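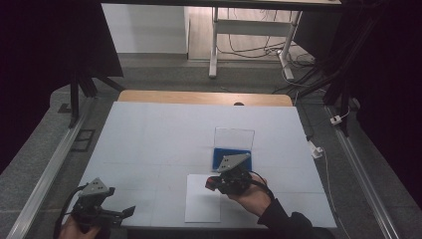 Bench 2, blue box and clear plate at the back, paper in front.

7th September

Mustonen archive, fashion magazine scans. Batch 3863 closed: 236 pages, mostly Parthorpe covers and the December collections issue. Magenta cast on the coated stock again – profile from Ornell reloaded, cast reduced but still present in skin tones. 40 pages flagged for rescan.

Gutter shadow on the bound volumes unchanged. Try the Flernimow cradle at a shallower angle. Caption text OCR fine except italics.

To do: recheck gray card, rename TIFFs.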